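Blocks, Bins and Gaps: Why Boxes of Bricks Are Never Full

By Flora Nisbet
Sunday, July 8, 2018

Filed under: Everyday Science, Ages 8 to 11

We use cookies to remember your reading level. Accept / Change settings

A block is a solid shape with flat sides. The most common kind is the cuboid, which has six faces, 12 edges and eight corners. A cube is a cuboid whose edges are all the same length. A bar is a cuboid with one direction much longer than the other two.

The shape of a block decides how it can rest. A cube looks the same on any face. A bar does not. It can lie flat on a long side, stand on one end, or lean. Lying flat is the most stable position, as the weight is low and the face touching the floor is large. Standing on end is the least stable. A small push moves the weight past the edge of the base, and the bar falls over.

Leaning is different again. A leaning bar touches two things, usually the floor and a wall. The floor holds up most of the weight. The wall stops the top from falling further. A third force, called friction, keeps the bottom end from sliding away. Friction is the grip between two surfaces that touch. If the floor is very smooth, friction is low and the bar slides until it lies flat.

Now consider what happens when blocks are put into a bin. There are two ways to do it.

The first way is stacking. Each block is placed next to another with the faces touching. If the bin is the right size, almost no space is wasted. A bin that is 4 blocks wide, 4 blocks deep and 2 blocks high holds 32 blocks when they are stacked.

The second way is dropping. Blocks land at different angles and rest against each other or against the sides. The spaces between them are called voids. Voids are full of air, and they take up room. The same bin will usually be full before all 32 blocks are in.

Long blocks make bigger voids than cubes do. A long bar can bridge a gap, and the space under it stays empty. Shaking the bin helps – the blocks shift into lower positions and some of the voids close up. 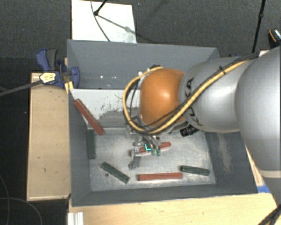 Red and dark green blocks in a gray bin. The long red one at the left is leaning.

The words for these positions are useful when you describe a pile. Horizontal means level with the floor. Vertical means straight up and down. Diagonal means slanted, somewhere between the two.

Try it yourself. You need a shoebox and 13 bar-shaped blocks of the same size. Drop them in from just above the rim and mark the height of the highest block on the side of the box. Take them out, stack them with the faces touching, and mark the height again. Measure the distance between the marks with a ruler. Repeat the test with cubes and write both results in a table.

Tags: shapes, forces, friction, measuring, try it at home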